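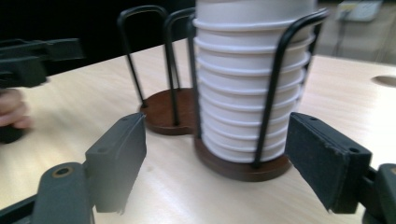 纸杯取放夹爪对比数据集 数据说明

版本日期：2024年5月
维护单位：Dromard 操作技术研究组
联系人：Aroha Henare

一、概述

本数据集收录手持式平行夹爪在桌面纸杯取放任务中的操作记录，用于比较两种夹指在同一任务下的表现，并为后续机械臂策略训练提供示范数据。采集工作由 Dromard 操作技术研究组在 Drirnarthorpe 实验室完成，夹指由 Paquette 项目组提供，数据整理与发布使用 Devari 工具链。

数据集共含1,497段有效操作片段。每段片段对应一次完整的任务尝试，包括成功与失败两类结果。失败片段未予剔除，并在标注文件中单独注明失败类别。

二、适用范围

本数据集适用于以下用途：
夹指几何形状与表面材料的对比评估；
基于腕部视角图像的模仿学习；
嵌套薄壁物体的抓取点检测；
夹爪开合宽度的回归预测。

本数据集不适用于以下用途：
力控策略的定量评估（夹爪未安装力传感器）；
食品接触环境下的安全认证；
对操作人员身份或操作习惯的分析。

三、硬件配置

夹爪为手持式双指平行结构，夹指以螺钉固定于两侧安装臂，可在不拆卸相机的情况下更换。相机固定于夹爪本体，视野覆盖两指之间的工作区域。

对比的夹指分为两种：
A型：平面夹指，接触面为硬质平面，无附加衬垫。
B型：衬垫夹指，外形尺寸与A型一致，接触面粘贴薄层弹性材料。

两种夹指共用同一套安装臂和同一套标定参数。更换夹指后须重新执行开合零位校准，校准结果写入当次采集的元数据文件。未完成零位校准的片段不进入正式发布版本。

四、任务定义

任务物体为白色纸杯，杯体逐个嵌套，成摞置于金属丝杯架内。杯架带木质底座，设两个杯位。任务分为三类：

任务一，取单杯。从整摞纸杯中分离一个纸杯，移出杯架范围后保持夹持，直至操作人员给出结束信号。

任务二，取多杯。一次取出两个或两个以上嵌套的纸杯，移出杯架后保持嵌套状态。

任务三，放入空位。将已夹持的纸杯放入空置的杯位，松开夹指后撤离，夹指不得触碰金属丝。 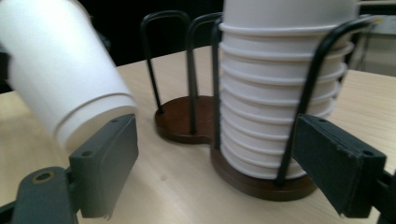
图1 取杯操作腕部视角：左侧夹指上方可见嵌套的白色纸杯，后方杯位空置。

五、采集流程

每轮采集以5次尝试为一组，组内不更换夹指，不移动杯架。组与组之间由操作人员调整杯架在桌面上的位置和朝向，以增加视角变化。单次尝试时长上限为200秒，超时片段记为失败，类别为“超时”。

操作人员在采集前须完成熟悉训练，训练阶段的记录不计入数据集。采集过程中允许双手各持一只夹爪，双手片段在元数据中以 bimanual 字段标记。使用者如仅需单手数据，应按该字段筛选。

六、目录与字段

数据按任务类别分目录存放，每段片段一个子目录，内含以下内容：
video：腕部相机视频
pose：夹爪位姿序列
width：夹指开合宽度序列
meta：元数据文件

元数据文件的主要字段如下：
task：任务类别，取值为 single、multi、place
finger：夹指类型，取值为 A、B
bimanual：是否双手操作
result：结果，取值为 success、fail
fail_type：失败类别，仅在 result 为 fail 时填写
calib_id：零位校准编号

视频与位姿序列使用统一时间戳。开合宽度由夹爪内部编码器给出，单位为毫米。位姿以每段片段首帧为参考坐标系，如需世界坐标，应结合 calib_id 对应的标定文件进行换算。

七、标注与质量控制

结果标注由两名标注人员独立完成，意见不一致的片段交由第三人裁定。共有145段片段经过裁定，其编号列于发布包内的 review 文件。

失败类别包括：未分离、杯体滑落、杯体变形、碰撞杯架、超时、其他。“杯体变形”以操作结束时杯口是否存在肉眼可辨的折痕为准，轻微弹性变形且能自行恢复的不计入。同一片段出现多种失败现象时，以最先发生者为准。

八、初步观察

以下观察仅供使用者参考，不构成对任何夹指型号的正式结论。

A型夹指进出杯架间隙时较为顺畅，但在夹持杯壁下段时容易滑移，操作人员往往以增大夹紧量补偿，杯体变形随之增多。B型夹指在取单杯任务中夹持较稳，所需夹紧量较小；衬垫边缘在靠近金属丝时偶有刮擦，连续使用后须检查粘贴状况。

取单杯任务中，“未分离”为两种夹指共同的主要失败类别。相邻纸杯之间的摩擦受嵌套松紧影响较大，而嵌套松紧未作定量控制，比较两种夹指时应注意这一因素。

九、已知局限

腕部视角下，成摞纸杯的上部常超出画面，不宜依据单帧图像推断整摞高度。

杯架金属丝较细，在部分帧中与深色背景对比度不足，可能影响分割与深度估计结果。

桌面反光随夹爪角度变化，局部区域可能出现过曝。发布版本未对曝光作后期校正。

双手片段中，另一只夹爪及操作人员手部可能进入画面边缘，并因运动或失焦而模糊。数据未收录面部图像及声音。

本版本仅包含一种杯架和一种纸杯规格，对其他容器的泛化能力未作验证。

十、使用与引用

本数据集供非商业研究使用。再分发时须保留本说明文件及原始目录结构，对片段进行裁剪、重标注或格式转换的，应在衍生版本中注明改动内容。

引用时请注明“Dromard 操作技术研究组，纸杯取放夹爪对比数据集”及所用版本。

发现标注错误、时间戳错位或文件损坏，请将片段编号与问题描述提交至 Devari 问题登记页，由维护单位核实后在下一版本中更正。更正记录随版本一并发布，已发布版本的文件不作原位替换。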